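Feeds > Salameh Workshop > Two-Arm Bench Build

Search posts, people, topics

Salameh Workshop
2023-02-20
The Salameh Workshop is pleased to report on the two-arm bench build, carried out in the shared back room under the direction of Esko Rantala. This thread is intended for members who have asked when the bench will be open for booking.

Salameh Workshop
The bench consists of two arms on one black mounting plate, which runs along the front edge of the table. The enclosure was assembled first and the arms were fitted second. Members planning a similar build are advised to keep to that order. Ours was reversed on the first attempt, and one corner post had to come out again.

Salameh Workshop
Total spending to date stands at $2,495. The original figure approved in the autumn was lower. The difference went to replacement motors and a second power supply from Kinico, and receipts may be viewed in the office on request.

Salameh Workshop
Current work concerns close handling, in which both grippers operate at the same point. Thin wire has been selected as the main test material. It bends, it springs back, and it catches on the ribbed fingertips.
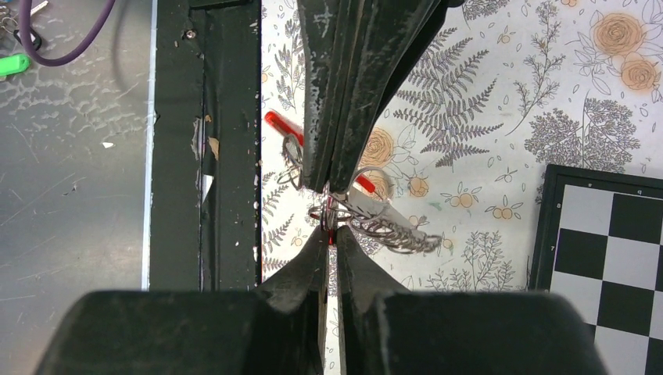 HANDLING TESTS

Salameh Workshop
Wire loops and a red, stick-like piece between the two grippers. Tests of this type are entered in the log under the heading "small and awkward." The log now holds 108 entries, of which 13 are marked for repeat at a lower speed.

Salameh Workshop
The control software is Fesura, installed on the workshop's own computer. Members who wish to change motion settings must save a copy under their own name first. The shared settings file was overwritten twice in February, and an afternoon was lost each time.

Salameh Workshop
A question was received regarding the printed tablecloth. It will remain on the table. Members are asked to smooth it flat before starting a run and to leave the checkerboard where they find it. If the board is moved, the calibration must be done again, and the person who moved it is expected to do it.

Salameh Workshop
Cable routing was revised last week. The purple cables now follow the arms with enough slack for a full reach toward the middle of the table. Please do not shorten them or tie them down at the wrist. The slotted tray at the front is for fixed wiring only.
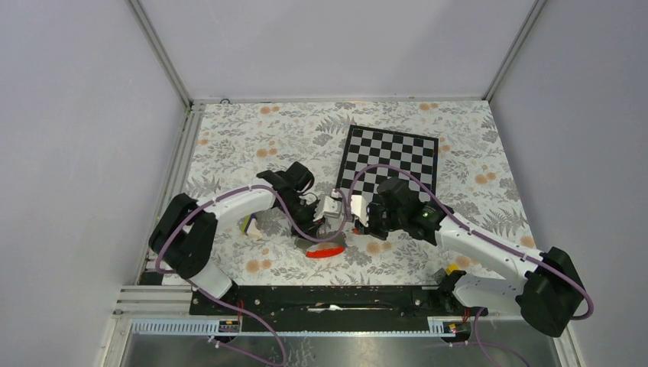
Both arms reaching to the center of the table, checkerboard behind.

Salameh Workshop
Remaining tasks before booking opens: labeling of the spare connectors, a written start-up procedure, and a review of the stop button placement. Mr. Rantala has drafted the procedure and would welcome corrections from anyone who has run the arms at least once.

Salameh Workshop
The bench will be offered in sessions of 170 minutes. This allows time for start-up, calibration and clearing the table. Two people must be present for every session. New members will be paired with someone who has completed the Priltine safety course.

Salameh Workshop
Replies to this thread are read by the build group. Requests for session times should be sent to the front desk and will be held until the booking page is live.

Related posts
Fesura settings files: where to save your copy
Priltine safety course, new places added
Wanted: short lengths of scrap wire
Minutes of the February members' meeting
Kinico power supplies: notes on mounting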